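I have been asked to write down our house rules for recording demonstrations with the hand-held grippers. There are already three documents with that title, and they disagree. So I'm doing it in public, where at least I'll get corrected faster. Thread.

1/ Background for people who don't do this for a living: a person holds a gripper, does a chore, and the recording gets used to teach a robot the same chore. The person is the expensive part. The rules exist so we don't spend the expensive part on garbage.

2/ Last May we recorded 400 folding episodes for a project called Mosoti. We kept 87. I wrote the first version of the rules the same evening, in a mood, and it shows. Rule one was "Think." Kiprono Rugemalira asked me how he was supposed to check that off on a form.

3/ So, rule one, revised. A rule has to be something a second person can look at and say yes or no to. "Be careful with the cloth" is a wish. "Both fingers closed before the take starts" is a rule. Half of our old document was wishes.

4/ Rule two. Check the screws before every session. All of them, with a screwdriver, in the same order. A fingertip that has worked a quarter turn loose still closes fine in the air. It closes a little differently on fabric, and you will find out three days later from a graph.

5/ We used to do this weekly. Then Dušan Stan pulled up a batch where the left finger drifts for 53 episodes in a row, getting worse so gradually that each one looks like its neighbor. You could flip through them like one of those cartoons in the corner of a schoolbook.

6/ Rule three. One task, one sentence, written down before anyone picks up a gripper. "Fold the towel in half, then in half again, and leave it flat." If two operators read the sentence and do two different things, the sentence is broken. Fix the sentence. Leave the operators alone.

7/ I say this as someone who once wrote "tidy the cloth" on a task card. We got nine interpretations from four people. One of them was rolling.

8/ Rule four. Mistakes stay in. If you drop the cloth, pick it up and carry on, then mark the take as "recovered." People hate this one. Everybody wants their takes to look like a cooking show. But a robot that has only seen perfect folds has no idea what to do on the day it drops something, and it is going to drop something.

9/ The exception: if you stop and talk to someone for a minute with the gripper pointed at your shoe, that isn't a recovery. Throw it out. I have watched a lot of shoe.

10/ Rule five, move at the speed of a person with nowhere to be. New operators go fast because they think they're being timed. They're right, we do time them, and we should stop posting the results. Nafula Odera took the leaderboard off the wall and the quality went up the following week. I'd like to claim that as my idea. I had put up the leaderboard.

11/ Rule six. Breaks are part of the protocol. Twenty-five minutes on, ten off, switch hands if the task allows it. Wrists aren't a consumable. The takes from the back end of a long session are also the ones we delete, so even if you have no feelings about wrists the math is on my side.

12/ Rule seven is about the room, and it's the one I get the most mail about. A visiting engineer told me we should record in a booth. Gray walls, even light, no people. Very clean! We tried it with the Taner sets. The results were lovely for as long as the robot stayed in the booth.

13/ Now we record where the desks and the furniture are. People work, people walk past, someone moves a chair. What we ask is that the work surface is clear of anything that isn't in the task sentence, and that the rest of the room is allowed to be a room.

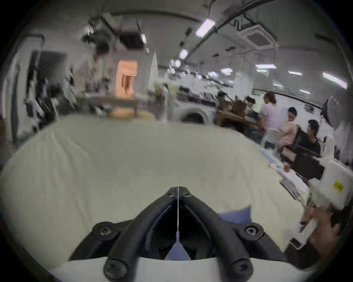
14/ What we do insist on is consent. Everyone who might turn up in the background gets told what's being recorded, how long it's kept, and who to ask to have a take pulled. In writing, before the session. A sign taped to the door doesn't count. I have walked past the sign on our own door for two years and couldn't tell you what it says.

15/ Same with paper and screens. If it has a name or a number on it that matters to somebody, turn it over or point it somewhere else. Kheri Chege does a walk with a clipboard before we start and is feared for it.

16/ Rule eight. White cloth gets its own exposure check. Plain white fabric under ceiling lights can wash out until a fold has no visible edge, and then you're teaching a robot to fold fog. Do one test take, look at it at full size, find the wrinkles. If you can't find them, neither can Halon (our training setup, which is named after a fire suppressant for reasons that predate me).

17/ Rule nine. Label on the day. Not at the end of the project. Masanobu Yoshida labeled 300 takes from memory once, when we were behind on Edora, and was very confident about all of them. We relabeled those too.

18/ Rule ten: somebody other than the operator reviews the first five takes of every session before take six happens. It costs a quarter of an hour. Operators complain that it breaks their rhythm. Their rhythm was the problem in tweet 5.

19/ Things I've left out on purpose: glove policy (still arguing), music (allowed, apparently, though the country album is under review), and whether you may record with a cold.

20/ If your lab does any of this differently, I'd like to see the form you use. The form, please, and not the philosophy behind it. I have plenty of philosophy and one very old clipboard.

Comments

benchtop_marge: We do the screw check with a dab of paint marker across each head. If the line's broken, it moved. Takes ten seconds and you can put the screwdriver away.

> Stealing this for version four. Thank you.

r_okello: Disagree on rule four. Our policy got worse when we kept the drops in. How many recovered takes are you mixing in?

> Fewer than one in ten, and only when the recovery finishes the task. If they drop it and give up, it goes in a separate folder that we keep meaning to use.

foldinghell: "fold fog" is going on my monitor

tinylathe: What do you do when someone in the background says no after the session?

> Pull the takes they're in, no discussion, and rerecord. It has happened twice. Both times it took less of the afternoon than the meeting about it.

quietservo: Please write the glove one. We are also still arguing.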